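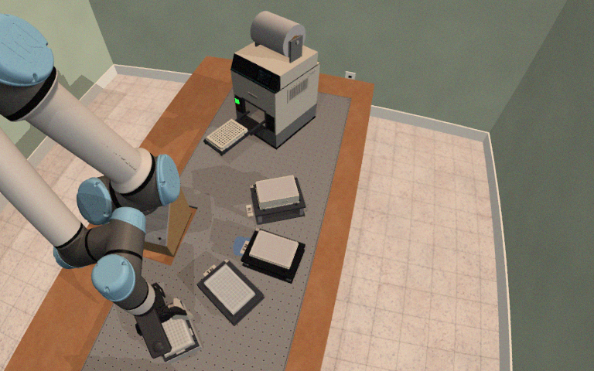
March 2025, notebook, plate handling, simulation side

Today I finished the comparison of the two ways to teach the arm the grasp pose, and I write it down before I forget the details. The short version is that the pose correction from the station label works better than the fixed pose table, but only for the stations where the label is not hidden at the moment when we need it. In our scene each of the three plate stations has a small cream label on its left side, and the plates do not sit the same way on their bases. On the middle station the plate is shifted toward the upper left, so more of the black base is free on the right and on the lower edge. The fixed table assumes that the plate is centered on the base. For the middle station this is simply wrong, and I should have checked it in July, when I wrote the table.

Background, for whoever reads this later. The question in the Muriithi project is how much of the grasp error comes from the plate position and how much from the arm itself. In simulation the arm error can be switched off, so we can look at the first part alone. After that we switch it on again, with the joint noise model that came from Stasville, and we look at the sum.

Setup of the runs

Same scene file for everything, lights not changed. The instrument stays at the back of the table with its tray out for all runs, with a plate on the tray. I did not include this plate in the comparison. The tray has its own holder geometry and I want to treat it separately, because the gripper must come in from a different side and the elbow goes close to the instrument.

Method A: fixed pose table. One grasp pose per station, read from file.
Method B: fixed pose table plus correction. The wrist goes to a look pose, the label is found, the offset between label and plate edge is measured, and the grasp pose is moved by this offset.

I made 2,000 runs per method, with the plate moved by a small random amount on its base before each run, plus a small random rotation. The random seeds are the same for A and B, so the runs can be compared one to one. A run is counted as good if both fingers touch the long sides of the plate and the plate tilt stays under 2 degrees during the lift. I know this tilt limit is somewhat arbitrary. With a limit of 3 degrees the order of the methods does not change, I tried it.

What came out

With the arm noise off, B is clearly better on the nearest station and on the middle one. On the farthest station there is almost no difference. At first I thought there was a bug in the label search, but the search is fine. The plate or block there is taller, and the fingers close on a higher part of its side, so both methods forgive more error before the tilt limit is reached. So the far station is not a good test for the question, it is too easy. I keep it in the data but I will report it separately.

With the arm noise on, the advantage of B becomes smaller. I expected this. What I did not expect is that B then fails in a different way from A. Method A fails mostly by touching the short edge of the plate when coming down. Method B comes down correctly, and then sometimes closes with a small twist, and the plate is lifted with one corner low. My guess is that the rotation part of the correction is too noisy. The label is small, and a small error in its corners gives a big error in angle over the length of the plate. The translation part seems to be fine.

I tried quickly a variant B2, where only the translation is used and the rotation stays from the table. On the middle station B2 was better than B with noise on, and a little worse with noise off. These were short runs, so I do not put the result in the main table yet.

Problems, things to repair

The look pose for the nearest station is bad. The finger parts hide a part of the label for some wrist angles, and then the search returns the position from the previous run without any warning. This must be an error and must stop the run. I lost one full batch because of this and had to repeat it. Fixed in my branch now, please take the new version before you run anything.

The collision shape of the gripper bar is longer than the visible bar. It gives false contacts with the holder frame on the right side when the gripper comes down over a plate in the holder. I made the shape shorter by 4 mm and the false contacts are gone. I have not compared this against the drawing from Skullness, I only compared with the visible mesh. Somebody with the drawing should confirm it.

The Ivby planner still chooses sometimes the elbow-down solution when going from the farthest station back to the holder. It is legal but slow, and it makes the run times not comparable. For now I force the elbow side in the config file.

Next

Run B2 with the full number of runs, noise on and off, same seeds.
Use both long edges of the plate for the rotation, in place of the label corners. I think this is the right repair, but I have to test the edge search on the nearest tray first, the tray is turned diagonally there, even if the pale plate stands out from the dark gray tray.
Measure the real offset on the middle station in the lab and compare with the scene file. If the real plate sits centered, then the scene must be corrected and a part of the result above becomes less interesting.
The instrument tray after that, with its own grasp pose and own table.

Data is in the shared folder under the Muriithi name, config files next to it. The repeated batch has the ending "_r", the broken one I moved to the old folder and did not delete.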